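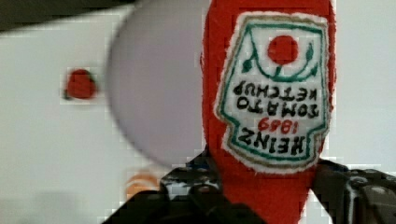 To: Grendbridge Toy Library members' list
From: Ka-ming Hsueh
Date: 29 January 2019
Re: Re: Washing the cloth play food

Replying to the list as three people have asked me the same thing.

> Could somebody remind me what we agreed in December about the fabric
> food? I have the Suwannarat family's shop basket back and some of it
> could do with a clean. My notes say cold wash for everything but I
> thought felt was different. Also, are we still charging for lost
> pieces, and does the half-term closure apply to the Drarnemo Road
> branch as well?

Felt is different, yes. The cold wash was only for the cotton pieces (bread, fried eggs, the pea pods). Wool felt shrinks and the edges go stiff, so please don't put any of it through the machine, even in a bag. I lost a whole set of carrots that way.

For anything felt or fuzzy, this is what I do at home:

1. Brush off crumbs and hair with a dry nail brush. Go one way only or it pills.

2. Dab marks with a damp cloth and a drop of washing-up liquid. Don't rub. Test the reds on a white cloth first, and if the colour lifts, stop there and leave the mark. Take extra care where red sits next to white stitching, as on a ketchup label.
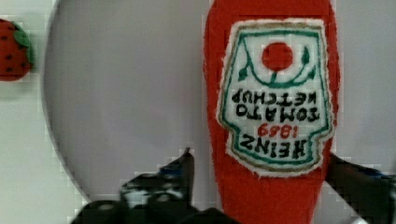

3. Dry flat on a towel, away from the radiator. Allow a full day for anything stuffed. If it still feels heavy in the middle, give it another.

4. Check the seams before it goes back in the basket. Small holes can be closed with ladder stitch in matching thread. If stuffing is coming out, put it in the mending box and mark it on the sheet.

The Sakora tea set is washable at 30 but the saucers need pulling back into shape while damp.

On the other points:

Lost pieces - no charge for up to 2 per loan. After that we ask for a replacement or a small donation. Please look under the car seats first.

Half-term - both branches are closed. Loans due that week carry over to the next session with no fine. The door code at Drarnemo Road will be changed while we are shut and I will ring the key holders with the new one.

Stock check - we have 304 items on the register and 66 of those were out when I last looked. If you have had anything longer than 6 weeks, please bring it in or reply to me off list to renew.

I still need somebody with a car to collect the shelving from Grendbridge school. It comes apart but the uprights are long, so seats would have to go down.

Ka-ming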